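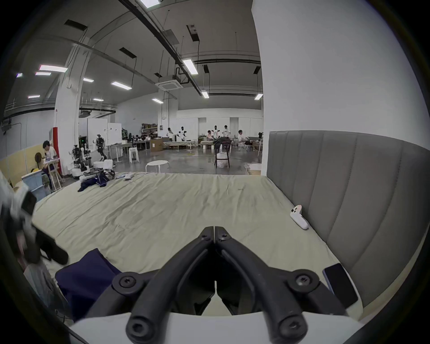

Notebook, November - kids' record, vocal and ukulele sessions

Started 9.40 am, room cold, heater off for takes as usual. Yolanda Ferreira in for lead vocals on Flundale and the counting song. Reda on the desk, me on notes and coffee.

Flundale first. Five takes. Take 2 is the one, whatever the others say. By take 4 she was doing the "smiling voice" that every children's record has and I can't stand. Kids can hear a grown-up pretending. Asked her to sing it as if to one bored seven-year-old and take 5 came back closer to 2, but the breath before the bridge is too loud. Could comp the bridge from 5 into 2. Reda thinks the join will show. I think he just doesn't want to do it.

Tempo. The label's notes say 83 is "too slow for the age group". No idea where they get this. We tried it faster after lunch and the words turned to mush, especially "puddle, paddle, poodle". Leaving it at 83 until somebody gives me a reason.

Zorkitier preamp: on loan, supposed to be "warmer". Ran it on the ukulele against our old one, same mic, same spot, levels matched by ear and then on the meter. Reda swapped them without telling me which. I picked the Zorkitier as the better one three times out of five, which proves nothing. Would not pay for it. Goes back with the cable it came with (blue tape on one end).

Ukulele itself is going sharp up the neck, worst on the A string past the fifth fret. New strings didn't fix it. Probably the saddle. Yolanda says it has always done that and it's charming. It isn't charming doubled with a piano.

Counting song: not convinced we need it. Every album in this line has one. The chorus is fine, the middle section is a list with a drum under it. Over 15 minutes spent arguing about whether the handclaps should be real. They are now real. They sound like the sampled ones.

Trerkex want a radio edit of Idahosa with no intro. The intro is the best part of it, that low hum under the thumb piano. Will send both and see if anyone there listens to the long one. Reda has bounced a rough of each, in the mixes folder, ignore anything labelled "final".

To do:
Comp Flundale, 2 plus bridge from 5, and a straight 2 to compare
Saddle - ring the repair place
Squeak from the piano stool is on the left overhead in Idahosa, second verse. Reda says inaudible. I heard it on the laptop speakers
Ask Yolanda about harmonies, she was vague

Packed up 5.20 pm.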